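Computing a partial trace in Grilden

In this tutorial we will calculate the reduced density matrix of one part of a composite system, using the Partial Trace node. The node takes a density matrix of the whole system as input and gives the density matrix of the part which you keep. At the end we use the result to obtain the entanglement entropy.

I assume that you already know how to create a project in Grilden and how to connect two nodes. You do not need to know any programming.

Background

Suppose we have two subsystems, A and B, with a common state $\rho_{AB}$. If we only make measurements on A, all the probabilities can be calculated from the reduced state

$\rho_A = \mathrm{Tr}_B(\rho_{AB}) = \sum_j (I_A \otimes \langle j |) \rho_{AB} (I_A \otimes | j \rangle)$

where the vectors $|j\rangle$ are any orthonormal basis of B. The result does not depend on which basis you choose. The trace of $\rho_A$ is equal to the trace of $\rho_{AB}$, so a normalized input gives a normalized output.

Step 1. Prepare the state

Open a new sheet and add a Ket node. Set the dimension list to 2, 2. This means two qubits, and the first number always belongs to the subsystem with index 0. In the amplitude field write:

1/sqrt(2), 0, 0, 1/sqrt(2)

The order of the amplitudes is $|00\rangle, |01\rangle, |10\rangle, |11\rangle$. So the state is the Bell state

$|\Phi^+\rangle = \frac{1}{\sqrt{2}} (|00\rangle + |11\rangle)$

Please write sqrt(2) and not a decimal number. With 0.707 the norm is not exactly one, and the node will show a yellow border.

Step 2. Convert it to a density matrix

The Partial Trace node does not accept kets. Add a node of the type Ket to Density and connect the output of the Ket node to its input. When you open the preview you should see a matrix with four rows and four columns, where the four corner elements are 1/2 and all the others are zero.

The dimension list travels together with the state. If you load a matrix from a file, there is no dimension list, and you must write it by hand in the field "dims". A matrix with four rows can be one system of dimension 4 or two qubits, and the program can not guess it.

Step 3. Add the Partial Trace node

You find it in the menu under Operators, Reduction. Connect the density matrix to the input "rho". The node has two settings:

keep: the list of the subsystem indices that stay in the output.
check: if it is on, the node verifies that the input is Hermitian and has trace one.

Write 0 in "keep". I recommend to leave "check" on while you are learning. For large matrices it takes more time and you can switch it off.

The preview of the output should now be

$\rho_A = \frac{1}{2} \begin{pmatrix} 1 & 0 \\ 0 & 1 \end{pmatrix}$

It is the maximally mixed state of one qubit. If you change "keep" to 1 you get the same matrix, because the Bell state is symmetric under the exchange of the two qubits.

Step 4. Calculate the entropy

Add the node Von Neumann Entropy and connect $\rho_A$ to it. The definition is

$S(\rho_A) = -\mathrm{Tr}(\rho_A \log_2 \rho_A)$

With base 2 the output is 1. If you see 0.6931, the base is set to e. Both values are correct, but you should write in your report which base you used.

Step 5. Try a state with less entanglement

Go back to the Ket node and replace the amplitudes by

cos(t), 0, 0, sin(t)

Add a Slider node with the name t, with a minimum of 0 and a maximum of pi/2. Now the reduced matrix is diagonal with the elements $\cos^2 t$ and $\sin^2 t$. When t is 0 the entropy is 0. At t = pi/4 it has its maximum, and then it goes down again to 0. For a smooth plot set the slider to 300 points. With 30 points the curve looks broken near the two ends, where it is very steep.

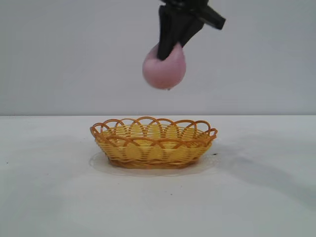
Celline Notes, Issue 5, p. 30

More than two subsystems

For three qubits the dimension list is 2, 2, 2 and the indices are 0, 1 and 2. To keep the first and the last one, write 0, 2 in "keep". The output has the dimension list 2, 2, and what was index 2 is now index 1. This new numbering is the most frequent source of mistakes when you put two Partial Trace nodes one after the other.

As an exercise, use the GHZ state $\frac{1}{\sqrt{2}}(|000\rangle + |111\rangle)$ and keep any two qubits. You should obtain a diagonal matrix with 1/2 in the first and the last position and zeros in the other places. Compare it with the matrix of Step 2. The off-diagonal elements are gone.

Common errors

"Dimension mismatch": the product of the numbers in the dimension list is different from the number of rows. Check the list in the first node.

"Index out of range": the indices start from 0, so for two subsystems the index 2 does not exist.

"Trace is not one": the amplitudes are not normalized. Insert a Normalize node before the conversion to a density matrix.

The sign error in the entropy formula of the earlier version of this page was found by Heloísa Assunção, and it is now corrected.

Next tutorial: Partial transpose and negativity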